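4.2 What the table cover does to the result
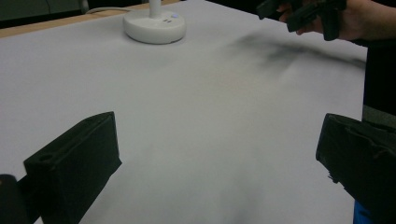

Figure 3. View from one handheld gripper during a two-gripper collection session. The second gripper is at upper right; a white round base with a pole stands at the back of the covered table.

The claim we set out to test is the one made most often for handheld collection: that a policy trained on views from the gripper itself does not care much about the room. Our earlier report on the Samonte set repeated that claim. We now think it was stated too strongly, and that our own data gave us little right to state it at all.

All 540 demonstrations in the Samonte set were collected on a table with a pale cover, under even light. Figure 3 shows how little such a view can contain. Between the fingers there is mostly white sheet. What structure remains comes from faint ripples in the cover, a soft dark shadow under the second gripper, and the few things at the back of the table. A person looking at this view reads the second gripper first. We had assumed the policy did the same, and we had no evidence for it.

The shadow is the part that worries us. Under light from above, a shadow on a white sheet is a cheap signal for where the other hand is, perhaps a cheaper one than the hand. A policy that has learned to wait for the second gripper may have learned to wait for a gray smudge. On a white table the two are hard to tell apart, and a good score there tells us nothing about which was learned.

We therefore ran the Honomia policy, unchanged, under 3 conditions: the original cover, a dark matte cover, and the original cover with a second lamp placed low at one side. The objects, start positions and operators' scripts were kept the same. Success fell under both changed conditions, and it fell further with the lamp than with the dark cover. If the policy were simply thrown by a new background color, we would expect the opposite order. The lamp leaves the cover as it was and moves the shadows.

This is suggestive and no more. The lamp also changed the exposure of the gripper view, and we did not correct for that. A reader at Trondell pointed out that the low lamp puts glare on glossy surfaces, which is a fair objection – we have no run that separates glare from shadow. We also looked at only 2 tasks, both of which involve waiting for the other arm before moving.

Retraining with random changes to brightness and contrast, the usual remedy, recovered part of the loss under the dark cover and almost none of it under the lamp. Training longer did not help either; the curves were flat well before step 3000. Iveta Baláž suggested painting synthetic shadows into the training views at random angles. We tried this on one task and saw a small gain, within the spread between training seeds, so we do not report it as an effect.

The Pukberg baseline, which sees the table from a fixed overhead camera, lost less under the lamp but started from a lower score on the original cover. We would caution against reading this as a point in favor of overhead views. A weaker policy has less to lose, and its failures under the original cover were already of the kind the lamp produces, mostly closing too early.

Until the shadow question is settled, we treat the scores in Section 4.1 as scores for one table under one set of lights.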